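Thursday, December 17, 2020
By the Plisness kitchen table blog

I have been meaning to write up the Starley hardwax oil since September, when I finished the first of the two tables, but I wanted to live with it through some proper wear before saying anything. A review written the day after the last coat is a review of how nice things look the day after the last coat, and everything looks lovely then.

So, the basics. It comes in a squat tin with a lid you prise off with a screwdriver, and it does a matt or a satin. I bought the matt. It cost me £65, which made me wince a bit in the shop (I have painted whole bedrooms for less), but I've now done two tabletops, a set of shelves and the inside of a breadbin with it and there's still a good slosh left in the bottom.

I'd used the Fimov stuff for years before this. Fimov is cheaper and you can get it nearly anywhere, and I don't want to be rude about it as it's done me well, but it goes on thick and it stays tacky for ages if your workshop is as chilly as mine. It also has a yellowish cast that I never minded on oak and really did mind on anything pale. I did a birch stool with it once and it came out the colour of weak tea. The Starley is far better for that. On light wood it deepens things a touch when it's wet and then settles back as it cures, and what you're left with is a pale top that still looks like a pale top. It hasn't gone orange on me yet, and one of the tables sits right by a south-facing window.

Putting it on is simple enough, though the instructions on the tin are hopeless. They're printed round the side in tiny grey letters and they tell you to apply "sparingly", without a word on what sparingly means. My first coat was much too heavy. I poured a puddle in the middle and pushed it about with a cloth, the way I'd always done with Fimov, and the next morning there were shiny patches all over the place that I had to cut back. Second time round I used a white pad, hardly any oil at all, and worked it in until it felt almost dry under my hand. Much better! Wipe off whatever's left after a quarter of an hour and leave it alone overnight. Two coats was enough for the shelves and I gave the tabletops 3.

Sanding matters more than the oil does, I think. I stopped at 180 on the first table and went up to 240 on the second, and the second one feels nicer but took the oil less readily, so it's a bit of a toss-up. I know people who go on and on up to 1000 or even 3000 with those little foam-backed discs, and fair play to them, but on a table that's going to have mugs and elbows on it I can't see the point. With a hardwax oil you want the surface a little bit open so there's something for it to get hold of. If you do like a silky finish, save the very fine paper for a rub down after the last coat.

The smell is fine, by the way. A bit like a new cricket bat. It hung about in the spare room for a couple of days with the window on the latch and then it was gone.

Pale tops are where I'd spend the money, anyway. If you've got a dark old dining table that's seen three generations of gravy, the cheaper oil will do it perfectly well. A light one with clean lines is a different matter, as every bit of yellowing shows, and so does every patch you missed when you were wiping off.

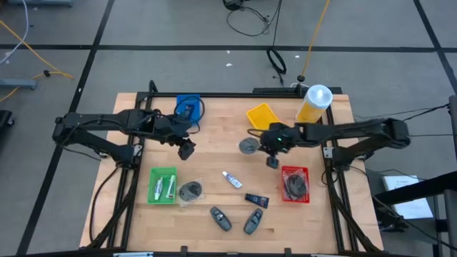
One reader, who uses it on café tables, wrote to tell me I was being too kind: it marks under hot cups unless you leave it a full fortnight to harden, and the tin says five days. I think that's right, and I'm glad to have it from somebody who gets through more of it than I do. I put a casserole down on mine in the second week (on a trivet, but a mean little wire one) and got a faint cloudy ring. It did come out. I rubbed it with a grey pad and a dab of fresh oil and by the next evening I couldn't find the place, and to be fair that's the whole reason for choosing an oil over a varnish in the first place. You can mend a small patch without stripping the lot.

Water has been no trouble. I left a wet vase on the second table for most of a weekend and it wiped off clean. Red wine, fine. Beetroot, fine if you're quick. Turmeric, no, but I've yet to meet a finish that stands up to turmeric and I've stopped expecting it.

The one thing that annoys me is the tin itself. Once you've had the lid off a few times the rim clogs up and it won't seal, and then you get a skin across the top like cold custard. I've taken to decanting mine into a Đoàn jar, the short wide sort with the rubber ring, and topping it up with clean glass marbles as the level drops so there's not much air in there. That's worked a treat. It does seem daft to pay that sort of money and then have to find your own container for it.

Also – and please do this – lay your oily cloths out flat to dry outdoors before you bin them. Don't scrunch them up in a corner. Oily rags can heat up by themselves and catch fire, and the warning about it on this tin is on the bottom, where you'll see it only if you tip the whole thing upside down.

Would I buy it again? Yes, for pale wood, and I've already got my eye on the satin for a bedside cabinet. For everything else I'll finish off the Fimov that's in the shed first. Four stars, and I'd make it four and a half if they sorted the lid out.

I'll add a note here in the spring once the window table has had a bit more sun on it.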